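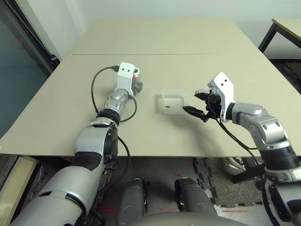

Demonstrating at Lollport, the questions we get most. Read this before you book a slot on the two-arm station, it will save us both some time. Most of it is about driving the arms by remote, the last bit covers moving them by hand. Where we say "the box" we mean the small frosted plastic one with no lid, stood near the middle of the table between the two arms. Where we say "the seam" we mean the thin line where the two table boards meet.

Do I need to have done this before?
No. Most people pick it up in a morning. Gamers a bit faster, not always better.

How long is a session?
Two hours, with a break in the middle. Please take the break. Tired hands make wobbly demos and we end up binning them.

What counts as one demo?
One go at the task from start pose to end pose. Press record, wait for the beep, do the task, go back to start pose, press stop. If you forget to press stop you get a very long demo of nothing. Trim it or bin it, don't leave it in the set.

I dropped the piece. Do I carry on?
Depends. If it's still in reach and you can pick it up in one calm move, carry on — we want some recoveries in there. If it has gone on the floor, stop and mark the demo as failed. Don't reach in with your own hand while recording. Ever.

Should I go fast?
No. Steady. The Clurkside set was all done at top speed and half of it was no use to anyone. Slow is fine, but don't stop dead for ages while you think. Think first, then press record.

How many do you need?
For the current task, 1175 good ones across everybody. On a decent day one person does about 42. Failed ones are kept in a seperate folder and don't count towards the total.

Does the box have to be in the same place each time?
No, please move it. A little left, a little right, turn it a bit. Keep it where both arms can get to it and keep it off the seam, it rocks. Change the spot every 9 demos or so.

Which arm do I use?
Whichever the task sheet says. The idle arm still gets recorded, so park it properly and leave it alone.

The cables keep catching.
Look at them before every run. They need enough slack to loop when the wrist turns, but not so much that they lie across the work area. If one snags, stop, free it, start again. Don't pull through it with the arm. That is how we lost a conector in June.

Remote or by hand, what's the difference?
Remote means you hold the controllers and the arms copy you. By hand means the arm goes limp and you push it through the move yourself. By hand is easier to get right for slow, close work, but your sleeves and elbows end up in the camera view, so we only use it where the sheet says so. Watch your fingers around the joints.

Arm feels stiff or jerky?
Home it and try again. Still stiff, hit the stop button and put a note on the Weerakoon board. Don't try to fix it by pushing harder.

Can I delete my bad ones?
Mark them, don't delete. Someone checks them all later.

Can I bring somebody along?
One person, 16 or over, stood well back from the table. They can't have a go unless they have done the safety bit first.

Are the Nirnby slots the same?
Same task sheets, same software. Only 4 slots a week there though, so book early. New slots for both sites go up on 28th September.

Something not covered here?
Write it on the board by the door, we check it most days.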